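In Defense of the Good Plates

My grandmother owned a set of glass plates that I ate from exactly twice. The rest of the time they lived in a cabinet with a key, and the key lived in a teapot, and the teapot was also too good to use. We ate off melamine. When she died the plates came to me in 15 layers of newspaper, and I did what any responsible heir does and put them in a closet.

They stayed there for 9 years. I moved them through three apartments. I paid men to carry them up stairs. I once spent most of an evening looking for a platter large enough to hold a roast chicken, gave up, and served it from the pan it was cooked in, with the good plates sitting in the dark a few feet away.

I would like to argue that this is foolish, and that the cure is vegetables.

The usual advice about nice dishes is to use them for dinner every night, because life is short. I tried this. Life is short, but dinner is long, and I spent it watching my guests' knives. A gilt rim does not like the dishwasher or the microwave, and it has no great love for my brother-in-law. After two weeks I was back to the white stoneware from Zou, which came in a cardboard box and has the personality of the box.

What worked was taking the plates out and putting groceries on them. Raw ones, with the skins on, straight from the bag. An eggplant has no cutlery. It will sit on a gold-edged plate for an entire afternoon without scraping anything, and it looks better there than it ever will again, as anyone who has cooked one into gray paste can confirm. 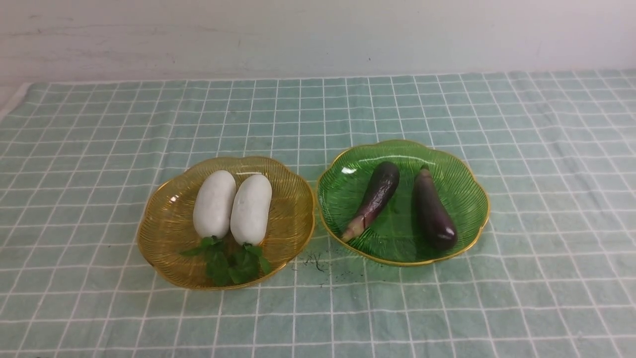

People object that this is fussy, and I understand the objection. I have been in homes where the lemons were for looking at. There is a kitchen catalog from Brukix that arrives every October, and in it the bowls of artichokes are so plainly never going to be eaten that I feel bad for the artichokes. If you are buying vegetables to match your dishes, you have wandered off somewhere and I can't help you.

But most of us already own the vegetables. They are in the bottom drawer of the refrigerator, which the manufacturers call a crisper in the same spirit that my landlord calls my second closet an office. Things go into the drawer and are next seen as liquid. I have lost more parsley in there than I have ever eaten. Put the parsley on a plate where you can see it, an hour or so before supper, and it becomes a kind of polite reminder. You bought me, it says. You had plans.

The same goes for the tablecloth. Mine came from a closing sale at Vasach, and for ages I saved it for company, which meant that company got a cloth with fold lines as sharp as a road map. Now it stays on the table. It has a stain near one corner, and I have learned to put the salt there.

I will admit the system has limits. Potatoes look sulky on anything with a gold edge. Onions shed. And last winter I did break one of the plates, moving it out of the way of a Nedis extension cord I was trying to plug in behind the table. I had dreaded that sound for years. It was a small, ordinary crack, and then I got the broom, and then I made the soup.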